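A vote is not a receipt

10/27/24

Print this page
E-mail this article

The marches in Trevusine have now gone on for 11 nights, and the government's answer has not changed. It won the election, it says, and a government that won an election does not have to explain itself to people standing in the street. I think this is a poor argument, and I say so as someone who thinks the government did win.

The quarrel began with the assembly law. Under the old rules a group wanting to march had to tell the city two days ahead. Under the new ones it must ask, and the city has 8 days to reply. If no reply comes, the answer is taken to be no. The bill ran to 166 pages, most of them on road closures and stewarding, and members had one afternoon to read it.

Ministers say the law was in the manifesto. A line about "orderly public spaces" was. I doubt many people in Besby or the river districts read that and took it to mean they would need leave to hold up a banner outside the town hall.

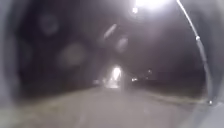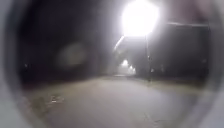
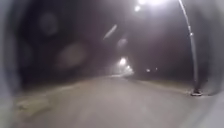 A street light, at night.

Vol. 8, No. 11

The Joralero papers have called the marchers a city crowd with time on their hands. Some of them are. Plenty are not. The petition handed in at the assembly building in October carried 1343 names from Besby alone, a town that voted for the government by a wide margin. Those people have not changed sides. They want one part of one law looked at again.

The opposition has not helped. Its leaders arrived late, gave long speeches about early elections and went home. Early elections would settle nothing here. The same parties would stand, the same one would probably win, and the law would still be on the books.

What would help is fairly dull. The Sastry report, which the last assembly paid for and then shelved, suggested that silence from the city should count as a yes, and that any refusal should be given in writing and could be taken to a judge. Both changes would fit on a single sheet. The police could live with them, and so could the marchers I have spoken to.

The government may feel that giving way now would look weak. It would look weaker to me to go on arresting people for breaking a rule its own backbenchers had no time to read.

Print this page
E-mail this article

Recent opinion
Who pays for the Besby bypass?
Joralero's empty council seats
The Sastry report, two years on
Letters: the assembly law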